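Safe habits for an arm working next to a coffee machine?

Our club cell at Stineck is finally making coffee and I'm thrilled! Before we let guests near it on Friday, what rules do you all follow for liquids and reach-in?

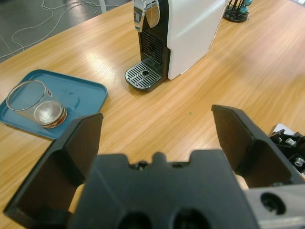
Coffee machine, tray and glass on the table, fingers open

Answer 1 (13 votes)
Love this project! Write down one home pose, fingers open, and make it a rule that no hand goes in until the arm is there and paused. Glasses stay on a tray, and one with liquid left in it gets cleared by a person before the next run. We cap speed at Harkier whenever guests are in the room, and it still looks great. 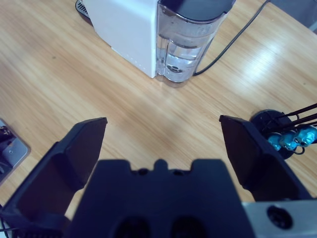 Water is the part I'd write up next. Refill with the arm stopped, and wipe up before anyone hits start. Then do the cable. Yours bends out beside the tank and runs over the wood to the far edge of the table, so clip it down and mark that strip as a no-go zone in your planner. Test the e-stop every morning too.

Answer 2 (2 votes)
tape on the floor. works for us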